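1/ Sceptical thread on "hot desking", sorry in advance. Our landlord Arkholm wants the whole floor on it by June. The pitch says we'll "collaborate more". With whom? The person who got my chair?

2/ Elspeth Lindsay asked where the 40 of us are meant to keep our stuff. Answer: lockers. There are 7 lockers. Apparently a "behavioural shift" will cover the rest.
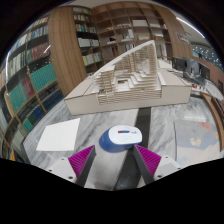

Blue and white on marble.

3/ They keep quoting a survey from Drimomard, the consultants. 244 people filled it in and most "felt positive about flexibility". I read the question. It asked if you'd like to choose where you sit. Well, yeah. I'd choose my desk.

4/ Ngân Lưu did a trial at her last job. By week two everyone had a regular spot and glared at anyone in it. So, assigned desks, but with a booking app.

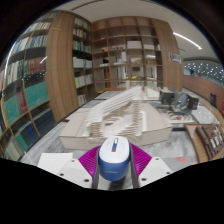 5/ The app, by the way, is $200 a month and logs you out at lunch. I'm told the fix is coming. I was told that about the lift too.

6/ Could it work somewhere? Maybe, if half your people are out on the road. We're not. We sit down at nine and get up at five, and Thérèse Beaudoin needs her monitor at a certain height or her neck goes.

7/ I've asked for the real saving in dollars, in writing. Will post it if I ever get it. Meanwhile my cardigan is staying on my chair.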